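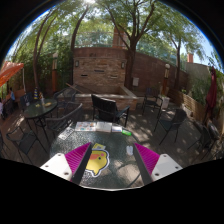
Hi, and welcome to the pattern folder for my baby quilts and stroller blankets! I sew these at home in Grambridge, and enough people wrote asking for the measurements that I finally put everything in one place. You're welcome to make as many as you like, and to sell what you make (just please don't resell the pattern files themselves).

## What's in here

- `urley/` – the stroller blanket, flannel front with a plush back. Start with this one if you've never sewn plush before.
- `allar/` – the crib quilt, pieced squares with a wide binding. It takes me a full weekend.
- `notes/` – my fabric notes, washing results and a few rants about polyester thread.

Each pattern folder has a PDF for printing at home and a plain text cutting list.

## Before you cut

Print at 100%, with no "fit to page." There's a test square on the first sheet, and it should measure 2 inches on each side. If yours comes out small, check the printer settings and try again before you waste good fabric on it.

Wash the cotton first, warm, and dry it the way you plan to dry the finished blanket. I don't prewash plush, it hardly shrinks and the lint gets into everything. Cut it in the garage if you can, or at least with the vacuum close by.

The Urley finishes at 40 inches long. You can go bigger, but it starts dragging on the wheels and then you'll hear about it from whoever is pushing.
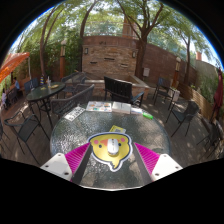

*Mouse and chick mouse pad on the patio table.*

## Fabric and thread

For the Allar I use quilting cotton from Seppälä, mostly their solids, and I love the mustard one so much that I've bought it four times. Any medium-weight cotton will do, though! Skip anything stretchy for the squares.

Pin plush like you mean it – it creeps under the presser foot and you end up with a whole extra inch at one corner. I use clips on the edges, pins in the middle and a walking foot, and I still go slowly. Stitch length 3 on my machine, a bit longer if yours skips.

## Changes

- **October:** fixed the binding length in the Allar cutting list. It's 496 cm now, which covers the joins and the corners. The old number was too short, sorry to everyone who had to piece in an extra strip.
- Added the ruffle option for the Urley. Gather it by hand or with a ruffler foot, both are in the PDF.
- Redrew the corner diagram, the old one had the fold going the wrong way.

## Still to do

A doll-size version, and a left-handed set of the binding drawings. If you find a mistake, open an issue and tell me which page it's on.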